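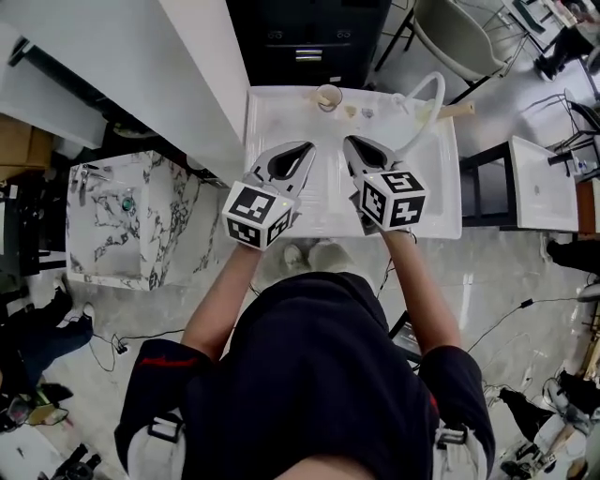
Chapter 2
Spiders Indoors: Who Lives in the Shed

Most Australians can name two spiders, and will tell you with great confidence that whatever is behind the toilet is one of them. It's usually a daddy-long-legs. The daddy-long-legs has been sharing our bathrooms for generations and has yet to receive any credit for the mosquitoes.

This chapter deals with spiders that live in and close to buildings. Chapter 1 covered the burrowing species, which would mostly prefer to be left in their burrows. The ones here have made a different decision. They like eaves, meter boxes, outdoor chairs and the inside of gumboots, and they find these places without our help.

We begin with the redback, a small animal with a large reputation. The female is black, usually with a red or orange stripe on the upper abdomen, and builds an untidy web close to the ground. The male is much smaller, and is often eaten during mating, a subject we return to under Courtship. Redback antivenom has been available since the 1950s. Bites still hurt, and anyone bitten should get medical advice.

Next come the huntsmen, which are large, flat, fast and generally harmless, except to people who discover one behind the sun visor while driving.

Much of the local material comes from the Teldale shed survey of 2011, in which Helju Dzene and Eleri James searched 58 farm sheds with torches. Their field notes are quoted where printable.

Before you read on, write down every spider you believe lives in your own home. Keep the list. You will need it for Exercise 2.1, along with a torch and long sleeves.

Key terms: cephalothorax, spinneret, egg sac, moult, synanthropic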